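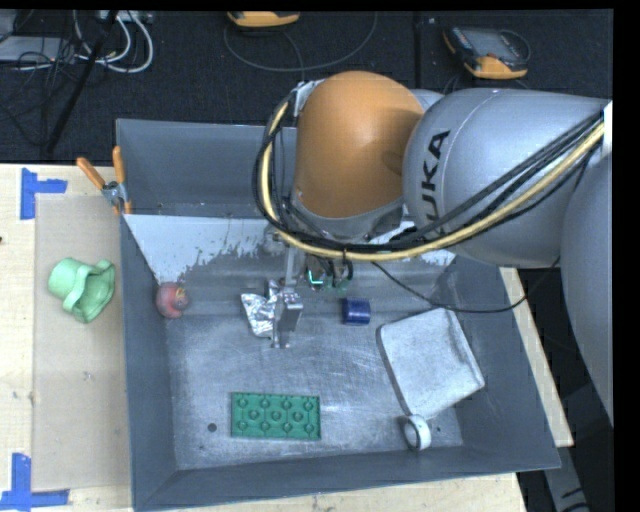

Tiller Hearing Binder
by Mundesa

Home / Court and tribunal / Binders and bundles / Tiller

In stock at Lukedwood. Usually leaves us the next working morning if you order before noon.

A binder for people who are taking somebody to court, or being taken, and who would like page 47 to be where they said it was.

If you have ever sat in a county court waiting area you will have seen the alternatives. The supermarket lever arch with the bent lip. The concertina file that opens once, all the way, down the stairs. The carrier bag, which has a certain confidence about it. All of these have been used to win cases, and we wouldn't claim otherwise. The Tiller is for those who have enough on their minds already.

It holds 200 sheets of ordinary office paper, which is 200 sheets with the binder closed and the lid flat. We mention this as it's common in the trade to quote the figure at which the rings can just be forced shut by a grown adult kneeling on them.

What you get

One Tiller binder, A4 portrait, in navy, bottle green or the grey we call Corridor
A set of 12 tabbed dividers, blank, with a writing surface that takes biro
3 index sheets, ruled, with columns for document, date and page number
One spine label and a spare, for when the case name changes
A cloth page marker, sewn in
A short leaflet on putting a bundle in order, written in ordinary English

How it's made

The boards are thick greyboard covered in woven book cloth, with metal on the bottom corners where a binder gets dropped. The ring mechanism has 4 rings and is riveted to the back board, so the cover will lie open on a table without the pages climbing up the spine. It opens with a lever and closes with the same lever. We tested several mechanisms with a more exciting action and found that they went off like a mousetrap in a quiet room. Ours clicks. A judge may look up, but not for long.

The rings are D-shaped. Round rings are cheaper and perfectly pleasant until you try to turn back from the witness statements to the photographs, at which point everything between them forms a sort of wave.

Inside the front cover is a pocket for loose papers: the notice of hearing, the parking ticket, the thing the other side handed you in the corridor and said you'd already had. Inside the back cover is a second pocket, with a flap, for whatever you don't want to hand over by mistake. Please use the second pocket. We have had letters.

The page marker

Every other part of the Tiller exists elsewhere in some form. The marker is ours. It's a flat ribbon stitched into the spine, long enough to reach past the bottom of the page with a bit over, and stiffened at the end so you can find it by feel. When someone asks you to turn to a document and then, before you've found it, asks you to turn to a different one, you leave the ribbon in the first. Jalen Ostrowski, who designed the binder after representing himself in a long and frankly rather dull dispute over a shared drain, wanted two ribbons. We made him a sample with two. He spent most of an afternoon looking at the wrong one, and the Tiller has a single ribbon.

(The drain was settled before the hearing. He still has the bundle.)

Which version do I need?

Tiller Standard is the one described on this page. It suits a money claim, a deposit dispute, a disagreement with a builder, an employment matter of modest size or a complaint that has grown legs.

Tiller Slim has the same rings and cloth with a narrower spine and no back pocket. People buy it for witnesses, who generally need to see a good deal less paper than the person who called them would like.

Zapata is the carrying case, sold separately. It takes three Standards side by side, or two and a sandwich. It has a shoulder strap, a proper zip and a base that stands up unaided. It has no outside pockets at all. Anyone who has been through court security with a bag covered in outside pockets will see the appeal.

If your case runs to more paper than will go in three Standards, you are very likely to have a solicitor, and your solicitor is very likely to have a trolley.

Will the court accept it?

A binder is a binder, and the Tiller is an ordinary A4 one in all the ways that count. What goes inside it is another matter. Courts and tribunals each have their own rules on bundles: how they should be numbered, how many copies are wanted, when they have to be in, and whether they're wanted on paper in the first place. Many now ask for a PDF, and some ask for both. Read the order or letter you were sent. Read it again once you've had something to eat. If it says electronic only, then the Tiller is for your own use on the day, and we'd sooner you knew that before you bought four.

We don't give legal advice, and the leaflet in the box isn't legal advice either. It tells you how to put things in date order and number the pages straight through from front to back. It was read over by a retired court clerk who took out all our jokes.

A few questions we're asked

Do I need one for each copy of the bundle?
You need something for each copy. If you're making one for the court, one for the other side, one for the witness box and one for yourself, many customers put their own in a Tiller and the rest in whatever the stationer has on offer. Others buy four and say they won't give the other side the satisfaction. Both are fine by us, though we have a view on which is better for business.

Can I get it back from the court?
Ask at the hearing, politely, before you leave. Sometimes you can and sometimes you can't. Write your name inside the cover either way.

Does it come with the holes already punched?
The dividers and index sheets are punched. Your documents are your own affair. Any decent four-hole punch will do. A two-hole punch used twice will also do, in the sense that a bicycle will do for Scotland.

Can the tabs be printed?
Yes. There's a template on the downloads page. It lines up on our printer. It will probably line up on yours the second time, so run a sheet of scrap through first.

Is red available?
It was, for a short while. Customers told us it looked angry. Some of them had ordered it for that reason, and we still get the odd request in June, when people seem to fall out with their landscapers. There are no plans to bring it back.

My case has been settled. Can I return the binder?
Congratulations. If it's unused and you still have the box, yes, within the returns period shown at checkout. If it's been used, keep it. It makes a good home for appliance manuals, and you'll find you're now the sort of person who would number them.

Care

Wipe the cloth with a barely damp sponge. Tea comes off if you're quick. Keep the rings free of staples and don't store the binder on its front edge when full, as the pages will lean on the lever and it'll hold a grudge. Spare dividers, index sheets and spine labels are sold in packs. The ring mechanism can be replaced at our Lukedwood workshop for a small charge plus return postage. Please empty the binder first. We once received an entire boundary dispute and, I'm sorry to say, we all had opinions on it by lunchtime. It was posted back the same day by signed-for delivery.

Details

Format: A4 portrait
Capacity: 200 sheets
Rings: 4, D-shaped, lever opening
Dividers: 12, blank, tabbed
Index sheets: 3
Pockets: front (open), back (with flap)
Colours: navy, bottle green, Corridor grey
Cover: woven book cloth over greyboard, metal lower corners
Made by: Mundesa, Lukedwood

Delivery

Sent in a flat cardboard box with no writing on the outside beyond the address. Several customers asked for this, mostly those in dispute with a neighbour who takes in their parcels. If your hearing is this week, choose the express option and put the date in the order notes. We read the notes. We can't do anything about the post, but we can walk your box down to the depot, and have.

Advice centres and law clinics ordering by the carton should use the trade form. Invoices can be made out to an organisation, and we're happy to wait while the budget is found.

Often bought with this

Tiller Slim
Zapata carrying case
Spare divider pack
Index sheet refill
Page number stamp, self-inking (black)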